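How do I stop a wooden spoon and wooden worktop items going furry and smelling of onions?

Posted in Kitchen and Cleaning
Asked by marshgate, Monday
Viewed 500 times

I have a set of wooden spoons, a pair of chopsticks and a chopping board, all bought at the same time from Tredosetti when they had the shop in the retail park. They have been used most days for a couple of years. The spoons have gone rough, almost furry, along the edge of the bowl part, and there is a pale patch on each one where the finish has gone. The board is not rough but it smells of onions whatever I do. I have tried washing-up liquid, a soak overnight in hot water, and bicarb. The soak made the spoons worse.

What I would like to know is whether they can be brought back or whether I should bin them. If they can be saved, what oil do I need? I have seen people say olive oil, linseed, coconut, mineral oil and beeswax, and they can't all be right. I have a bottle of Danish oil in the shed from doing a garden bench and would use that if it is safe.

I should say we have hard water here and no dishwasher, so it isn't that.

Edit: a couple of people have asked what wood. I don't know for the spoons, they are dark. The board is pale with a fairly close grain. There was a label but it came off in the first week.

Edit 2: no nut allergies in the house, but my sister's little boy has one and they come over for meals.

2 comments
hobbs_end: Overnight soak is your problem. Don't do that again.
marshgate: Yes, I gathered.

3 replies, sorted by most helpful

tallow44
Member, 97 replies

They can be saved unless they are cracked. Look at the end of each handle and where the handle meets the bowl. If there is a split you can get a fingernail into, throw that one away, as food gets in and you won't get it out.

For the rest, the furry feeling is the grain lifting. Wood fibres swell when they take up water and don't lie flat again when they dry. You need to take them off.

Let the spoons dry fully first. Two days on a rack, not on a radiator. Then sand with 120 grit, going along the length of the spoon, until the rough edge has gone. Follow with 240. Wipe with a damp cloth and leave for an hour. The grain will come up again a little, and that is meant to happen. Sand once more with the 240, lightly. If you do the damp cloth stage twice the spoon stays smooth for much longer.

For oil, use food grade mineral oil, sold as chopping board oil. It doesn't go off and has no nuts in it. Olive oil and other cooking oils can turn rancid and leave a stale smell, which would be a poor swap for onions. Linseed is fine if it is raw and sold for food use. Boiled linseed from a hardware shop usually has metal driers in it and I wouldn't put it on a spoon. Some board oils have walnut in them, so read the back of the bottle with your nephew in mind.

Danish oil is a mixture and every maker does it differently. Some are sold as food safe once fully cured and some are not. If the tin from the shed doesn't say so, keep it for the bench.

Put the oil on with a cloth, leave it for 20 minutes, wipe off what hasn't gone in. Do that three times over a day. After that once a month will do, or whenever the wood looks dry.

The board is a separate job. Cover it with coarse salt, cut a lemon in half and rub it in with the cut side. Leave it for ten minutes, scrape off, rinse, and stand it on its edge to dry so that air gets to both faces. If it still smells after two goes, sand the face you use for onions. From then on use one side for onions and garlic and the other for everything else. Put a pencil mark on the edge so you know which is which.

4 comments
marshgate: Thank you, very clear. Is the 240 a must? I have 180.
tallow44: 180 will do. It will feel slightly less smooth.
wexcombe: Wear a mask if you are sanding a few of these at once. Dark woods can be bad for the chest.
marshgate: Will do them outside.

pipkin_r
New member

I just put mine in the dishwasher and they are fine. Got them from the market in Galtell, very cheap. When they go I buy more.

1 comment
hobbs_end: The OP doesn't have a dishwasher.
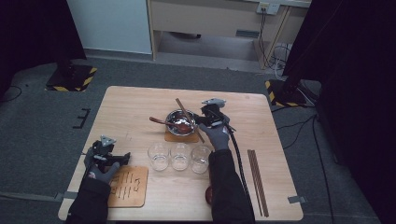
Cronin_kitchens
Regular contributor, Kitchen and Cleaning – 13 accepted replies

I agree with most of what tallow44 has put and would follow the sanding part as written. A few things to add about how you use and store them, as you will be back where you started by next March if that doesn't change.

Don't leave a spoon standing in a metal bowl or pan with liquid in the bottom. It is easily done when you are mixing something and get called away. The tip takes up water while the handle stays dry, and that is how you get rough edges and a pale patch at one end only. The same goes for chopsticks, which are thinner and will bend if one end is wet for long. Lay them across the rim, or on a plate.

Wash in warm water with a little washing-up liquid, rinse, dry with a tea towel straight away and then leave them out in the air for a few hours. Don't put them in a drawer the minute they look dry. A jar with handles down and heads up is fine as long as the jar itself is dry inside. I tip mine out once a week and wipe the bottom of it.

Hard water does matter slightly. It leaves a whitish film on dark wood which people take for the finish wearing off. Before you sand, wipe one spoon with a cloth dipped in white vinegar and water, half and half. If the pale patch goes, part of what you are looking at is scale and you will have less sanding to do. Rinse it afterwards.

Cork is worth a mention if you have any trivets or mats. It doesn't want oiling and it doesn't want soaking either. Wipe it with soapy water and dry it flat. If it smells, leave it outside on a dry day.

On beeswax – it is useful, but as a top coat over the oil. Melt one part wax into four parts mineral oil in a jar stood in hot water, let it set, and rub it on with a cloth. On its own it sits on the surface and comes off in hot food. I make up a small pot and it lasts me up to a year. The ready-made one from Narnach is similar and saves you the mess, though check the label for nut oils as I haven't bought it lately.

I disagree on one point. I wouldn't oil new or newly sanded spoons only three times. Five thin coats over a week gives a better result on dark wood in my view, with a night between each. It is more waiting than work.

If you do end up replacing any, look for a close grain and no varnish. Varnish chips with use and then water gets in underneath it.

3 comments
marshgate: Vinegar test done on one spoon. About half the pale patch went, so you were right about the scale. Sanding the rest at the weekend.
tallow44: Fair point on the five coats. I am impatient.
marshgate: Board is better after one go with the salt and lemon. Still a bit oniony in the middle, will do it again tomorrow.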